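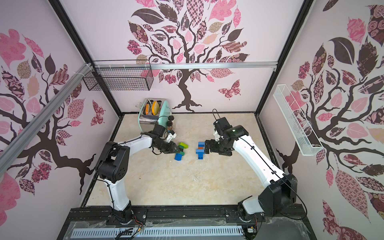
3.2 Collecting the block demonstrations

Figure 3. The Cetville cell during block collection, with both arms at the stacks. Patterned wallpaper and the marble-look floor were kept the same for the whole of this set.

I'll say up front that most of my time on this project went into collecting examples, and the learning part felt like a holiday afterwards. We wanted a set of two-armed demonstrations that a fairly ordinary policy could copy, so Sunee Thepsuriya and I sat down in February and worked through the block task a person at a time, swapping seats whenever one of us got sloppy (usually me!).

The final set, which we call Emel, holds 409 demonstrations. Another 59 were recorded and thrown out. I went back and forth on that number quite a lot — some of those runs do end with the blocks where we wanted them, but the operator dithers for so long in the middle that I didn't want the policy picking up the habit. Hadi Awwad did the sorting without knowing who had been driving, and where he and I disagreed we watched the run again together and argued it out.

Each run was capped at 35 seconds. We tried it with no limit first and the lengths were all over the place, so please don't compare our early pilot numbers with the ones in Table 2. The operator began from a rest pose, brought the two grippers in towards the stacks from either side, and tried to keep both arms moving. That last bit is harder than it sounds. People love to park one arm and do everything with the other, and a policy trained on that will happily leave an arm hanging there for ever.

We left household things in the cell as well. In Figure 3 there's a mint-green toaster in the back corner with two slices of bread in it, a couple of small dark jars beside it, and wire baskets on the back and right walls. None of these matter to the block task. Our earlier set, Siriwan, was shot with nothing but blocks on the floor, and the policy we trained on it got badly confused as soon as we put anything else in view, so for Emel I wanted clutter from the first run onwards.

The block colours gave us a bit of trouble too. Blue on blue is tough to judge through a camera, and in a stack like the right-hand one in the figure I often couldn't tell where one block stopped and the next began. We kept those stacks in anyway, and tagged them so they can be pulled out and scored separately (see Section 4.3).

Labels were added afterwards in Ener, our own little annotation tool. Each run got 5 time marks: start, first contact, first lift, release and return to rest. First contact was the one we disagreed on most, and where two sets of marks differed we kept the earlier. The labels used in this paper are the version frozen on Apr 1, 2025.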